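Les pinces du mardi

Par Ida Kohlhase

Mon mardi commence avec une brosse à dents et un tournevis. Chez Uduvero, c'est moi qui bichonne les Flernby, nos pinces tenues à la main, celles qui servent à apprendre aux robots comment on attrape un livre. Et les livres, croyez-moi, c'est redoutable – surtout les coffrets, larges, lisses, lourds !

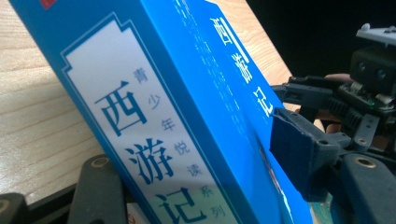

Temps de lecture : 2 min

Ce coffret bleu du « Voyage en Occident » (西游记), je l'adore et je le crains. Pour le tenir par le dos, il faut que le patin morde bien à plat, sinon tout pivote. Je regarde donc d'abord le bord du patin : s'il peluche un peu, je laisse, s'il se décolle, je change. Ensuite la crémaillère, que je brosse à sec (jamais d'huile, Malte Janssen a essayé en janvier, on en a retrouvé sur les pages). Puis les vis, une par une, à la main. Au bout de 3000 cycles, elles ont toutes envie de partir en vacances.

Reste le câble. Je le fais passer le long du bras, avec assez de mou pour que le poignet tourne, et je demande à l'opérateur d'ouvrir et de fermer 12 fois avant de toucher au moindre livre.

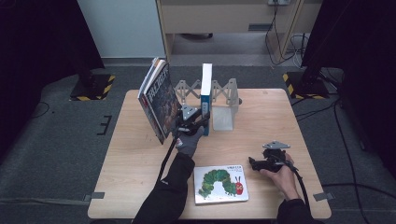 Quand les deux mains travaillent ensemble, je compare aussi les courses : une mâchoire plus paresseuse que l'autre, ça se sent tout de suite dans les doigts. Dans ce cas je refais le zéro des deux côtés, et je note tout dans le cahier, avec l'heure. Le mien est plein de taches de café, mais Malte arrive à le relire.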